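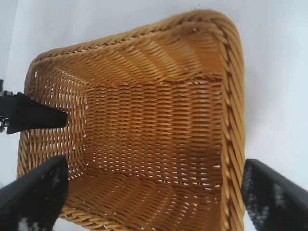

Was macht ihr bei Fletar eigentlich den ganzen Tag?

Wir verkaufen, verleihen und pflegen Körbe. Brotkörbe, Obstkörbe, Wäschekörbe, Körbe fürs Hotelfrühstück und Körbe für den ganzen Kleinkram, der sonst auf der Fensterbank landet. Dazu kommt ein bisschen Beratung, die meistens am Telefon stattfindet und meistens länger dauert als geplant.

Ich bin Abrehet Negussie und habe Fletar zusammen mit Ramil Navarro gegründet. Wir sind bis heute zu zweit in der Geschäftsführung, auch wenn das Wort für unsere zwei Schreibtische im Hinterzimmer ziemlich groß klingt. Ramil kommt aus der Hotellerie und kann Ihnen im Schlaf erzählen, wie ein Frühstücksbuffet um sechs Uhr morgens aussehen muss. Ich habe vorher im Einkauf gearbeitet und mich jahrelang über Körbe geärgert, die nach einem halben Jahr am Rand aufgingen. Irgendwann saßen wir bei Ramil in der Küche, vor uns eine Bestellliste und viel zu viel Kaffee, und am Ende des Abends stand der Name fest. Fletar – das klang für uns beide nach Flechten und ließ sich am Telefon gut buchstabieren (dachten wir jedenfalls, inzwischen bekommen wir auch Post an »Flettner« und »Fletcher«).

Angefangen haben wir mit 40 Körben in Ramils Garage. Heute liegen in unserem Lager 400 Stück, und wer uns besucht, darf gern durch die Regale gehen und alles in die Hand nehmen. Wir finden sowieso, dass man einen Korb anfassen muss, bevor man ihn kauft!
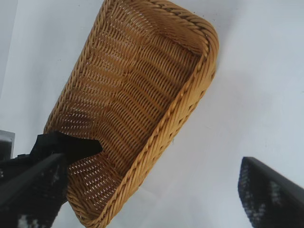

Am häufigsten werde ich gefragt, woran man einen guten Korb erkennt, und darauf gebe ich jedes Mal eine zu lange Antwort. Ich schaue zuerst auf den Rand, dann auf die Ecken und dann auf den Boden. Ein dicker, gedrehter Flechtrand wie bei dem rechteckigen Korb hier, der in einem Bogen um die Ecke läuft, ist mir bei Tischkörben am liebsten – man hat etwas in der Hand und das Auge freut sich auch. Beim Geflecht dürfen ruhig kleine Lücken bleiben, durch die das Licht fällt. Für Brötchen mag ich das sehr. Wer allerdings Nüsse oder ganz krümeliges Gebäck anbieten will, sollte ein Tuch hineinlegen, sonst wischt man den ganzen Tag den Tisch.

Unser Sortiment ist in zwei Linien aufgeteilt. Ciris heißen die Körbe für Tisch und Küche, also alles, was man herumreicht, nachfüllt und zwischendurch mal schnell ausschüttelt. Indstead ist die Linie für Flur, Bad und Schrank, mit höheren Wänden und Griffen. Zusammen sind es derzeit 26 Modelle. Im Mai kommt bei Ciris eine flache Form dazu, über deren Ecken Ramil und ich uns wochenlang nicht einig waren. Er wollte sie eckig, ich rund. Es sind runde geworden.

Zum Verleih sind wir durch das Gasthaus Kirkegaard gekommen. Die Wirtsleute brauchten Körbe für eine Hochzeit und wussten nicht, wohin damit nach dem Fest, und da haben wir sie eben wieder abgeholt. Das hat so gut geklappt, dass wir es jetzt für alle anbieten. Abholen kann man die Leihkörbe bei uns am Freitag ab 14 Uhr, zurück kommen sie nach dem Wochenende. Bitte Krümel vorher ausklopfen, den Rest machen wir.

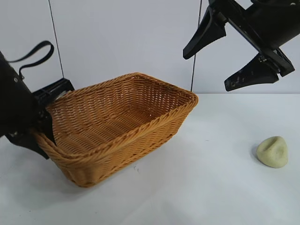 Foto: Fletar / Archiv

Und weil die Frage auch immer kommt: Wie pflegt man so ein Stück? Bei Kunststoffgeflecht reicht lauwarmes Wasser mit einem Tropfen Spülmittel, dazu eine weiche Bürste für die Rillen im Zopf. Dann kopfüber auf ein Handtuch stellen und in Ruhe trocknen lassen. Naturgeflecht wischen wir nur feucht ab. Auf die Heizung gehört keins von beiden, und bitte auch nicht in die Spülmaschine (ja, das haben wir ausprobiert, nein, es war nicht schön).

Wenn Sie unsicher sind, welche Größe auf Ihren Tisch oder in Ihr Regal passt, messen Sie einmal kurz nach und rufen Sie an. Ramil ist vormittags am Telefon, ich am Nachmittag. Oder Sie kommen gleich vorbei, klingeln am Hoftor und gehen links die Treppe hoch – Kaffee ist fast immer da.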